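Suture practice bench: frequently asked questions
Stondum Skills Centre
Page last updated 29/11/2023

Please read this page before you email us. Most questions about booking, thread and pads are covered below.
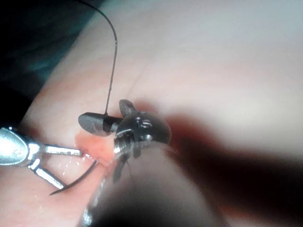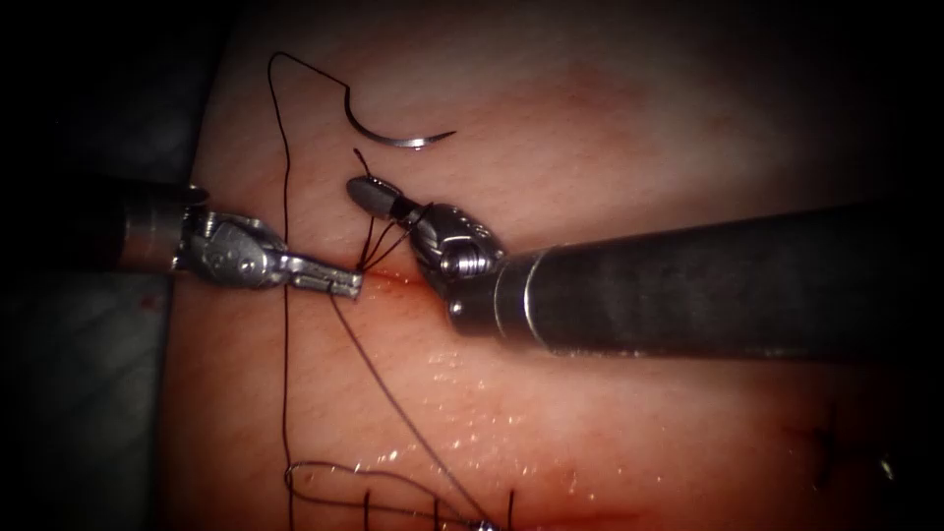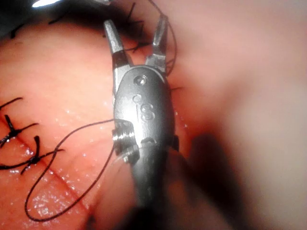
Instruments and dark suture thread at the practice bench, Stondum.

Who can book the bench?
Anyone enrolled on the Jirna course, at either level. Former trainees can book when there are gaps, usually in August.

How long is a session?
2 hours, including setting up and clearing away. If you arrive late the session still ends on time.

Do I need to bring my own thread and needles?
No. Both are in the top drawer, sorted by size. We use dark thread because it is easier to see against a pale surface. Please don't take white thread from the teaching room.

How long should I leave the ends of a knot?
Long enough that the knot can be checked, unless your tutor has set a length. Trim them before you start the next stitch.

The thread keeps catching on the instrument. What should I do?
Stop and clear the loop before you pull. Working with a shorter length helps. Keep the slack to one side of the wrist joint, away from the cable.

Where should I hold the needle?
Past the middle, towards the thread end, and not right at the join. Avoid gripping the point, which blunts quickly.

Can I put the needle down on the surface while I tie?
Yes, if you can see it the whole time. It must be back in the holder before you swap instruments.

How do I report a worn jaw or a stiff wrist?
Write it in the Cesotik log with the instrument number and tell Gudrun Wallin. Don't try to free it yourself.

Where do used needles go?
In the yellow sharps box, never in the bin. Count them back in before you sign out.

Is there a charge?
Not for enrolled trainees. Former trainees pay 300 kr a session at the Aasen desk.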